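Petitioning the Gremia Assembly: Your Questions

How many signatures do I need?
3,000, all from registered voters. Pets have been tried.

Does the Assembly have to act on it?
It has to debate it for 30 minutes. Acting is another matter -- see our page on patience.

Can I speak at the hearing?
Yes, on Thursday, if you sign up with Torunn Ekström's office first. Speakers get 3 minutes each.

Can I withdraw my name later?
In writing, until the end of March. 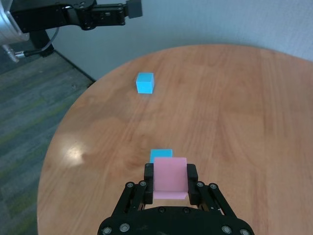
Pink cube, held in a gripper.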